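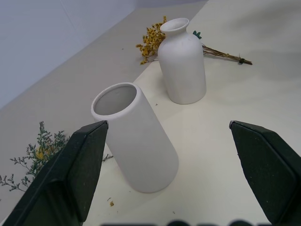
Ceramic Materials, Unit 4: Porosity and Water Absorption
Instructor: Ifor Prothero
Reading: Osura course pack, chapter on fired bodies

4.1 Definitions
Open pores connect to the surface of the piece and can take up water. Closed pores are sealed inside the body and cannot. Apparent porosity counts open pores only, given as a percentage of the exterior volume. Water absorption is the mass of water taken up divided by the dry mass, also as a percentage. The two are often confused in lab reports. State which one you are using.

4.2 Effect of firing
As the temperature rises, feldspar and other fluxes melt and the glass phase fills the space between grains. Open porosity falls and the piece shrinks. Past the maturing point the body may bloat as trapped gas expands, and bulk density drops again. Earthenware is normally left porous and relies on glaze to hold liquid. Stoneware and porcelain are fired until absorption is low.

4.3 Boiling method
Dry the specimen to constant mass and record D. Boil in distilled water for the time given on the lab sheet, keeping it covered throughout, then soak until cool. Weigh suspended in water (S). Blot with a damp cloth and weigh in air (W).

Exterior volume: V = W - S
Apparent porosity: P = 100(W - D) / V
Water absorption: A = 100(W - D) / D
Bulk density: B = D / V

Masses are in grams. Water is taken as 1 gram per cubic centimeter.

4.4 Worked case
Stevberg body, unglazed bar. D = 600, W = 652, S = 392.
W - D = 52 and V = 260, so P = 20.0%, A = 8.7% and B = 2.31 grams per cubic centimeter.

Problem set 4 is due Wednesday. Show units on every line.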